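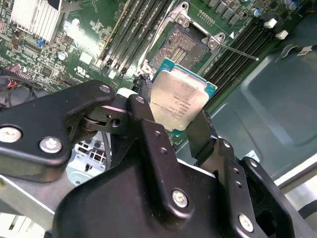 A processor held over the open socket, load plate up.

Replacing the Processor in a Server Board

By Gordon Lévesque
February 8, 2018

This guide covers swapping the CPU on a board with a lever-type socket, the kind where the contact pins are in the socket and the chip has flat pads on its underside. I used it on the boards from two Semeniuk storage servers. Boards from other makers work the same way, but the lever and memory layout may differ, so keep your own manual open.

What you need

A replacement processor listed as supported for your board
Thermal paste
Isopropyl alcohol and lint-free wipes
A screwdriver for the heatsink
A grounding strap
The plastic socket cover, if you still have it

Before you start

Check the BIOS version first. An older BIOS may not recognize a newer chip, and it is much easier to update it while the old processor is still installed. Write the version down.

Shut the server down, unplug both power cords and hold the power button in for a few seconds. Clip the grounding strap to bare metal on the case.

Taking out the old processor

Loosen the heatsink screws a little at a time, working corner to corner. If the heatsink will not lift, twist it gently from side to side. Do not pull straight up on it.

Wipe the old paste off the metal lid of the processor while it is still clamped down. A scuffed lid is common on used parts and does no harm, but dried paste should come off completely.

Press the release lever down and outward, then let it rise. Lift the load plate all the way open. Grip the processor by two opposite edges and raise it straight out. Put it in a tray with the pads down.

Do not touch the socket pins or wipe them. If dust has fallen in, use a hand blower. Look across the pins from a low angle with a flashlight, and stop if any of them lean out of line.

Fitting the new one

Read the markings on the lid and compare the model with your order. They can be faint, and tilting the chip under a lamp helps.

Find the small triangle on one corner of the chip and match it to the mark on the socket. Hold the chip by its edges, bring it level and lower it straight down. It should drop into place under its own weight. Do not slide it.

Close the load plate and bring the lever down until it hooks. The last part of the travel is stiff.

Put a small amount of paste in the center of the lid, set the heatsink on and tighten the screws corner to corner again. Reconnect the fan.

First boot

The first start can take several minutes while the board checks memory. Go into the BIOS and confirm the processor model and the full amount of memory. If a memory channel is missing, reseat the modules, then remove the processor and check the pins again.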